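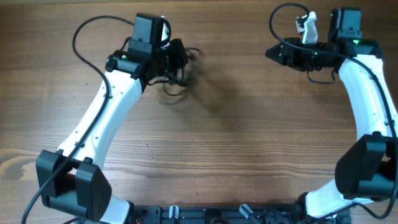

Dronwood Hardwax Oil, 5 oz tin

I've been making this finish in my shop in Warirton for six years, and it's still the one I use on my own kitchen table. It goes on with a rag, smells a little like oranges, and leaves a soft satin look that doesn't feel like plastic. One tin covers nearly 70 square feet, so most of you will have plenty left for a second coat (please do a second coat!).

Wipe it on thin, wait ten minutes, buff it off. Leave it overnight before coat two — longer if your shop is damp. Spread used rags out flat to dry outdoors, never in a pile.

Comes in Clear and Jang Brown. The bigger tin is back in August. Dong-geon So handles shipping, so write to him if yours shows up dented and he'll send another.

Item 171. Ships from Warirton.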